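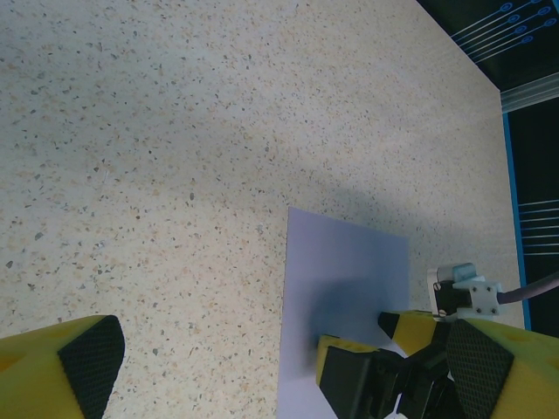
Eifion Wogan always told his beginners that paper remembers. One fold in the wrong place and the sheet keeps it, so get the table right first, and your hands, and only then the crease.

Chapter 2
Flat Sheets, Straight Folds

Before you start. Clear table, hard top. Stone, speckled, plain, doesn't matter much. Cloth is no good, the sheet sinks in and the crease goes soft. Crumbs too, you will feel every one of them through the paper.

Color: go pale for the first 8 exercises. Lavender, light blue, cream. Shadows show up on a pale sheet and a shadow tells you where the paper is lifting. Dark paper hides it. Save the dark stuff for chapter 3.

Lay the sheet flat, one edge facing you. Don't press yet. Look along the edges. Straight? Good. If a corner curls, turn the sheet over and leave it a minute under a book.

Words you'll need
Crease: the line left after folding.
Valley fold: toward you, line at the bottom.
Mountain fold: away from you, line on top.
Grain: the direction the paper bends most easly. More on this on page 11.

First job, no folding at all. Bend the sheet gently one way, let go, then the other way. One will feel stiffer. Pencil a small arrow along the easy direction, in a corner. Do this with every new pack, even from a maker you know (the Levinberg sheets and the Kauppinen ones run differnt ways).

Now the half fold. Bottom edge up to top edge, corners matched, hold, then press from the middle out.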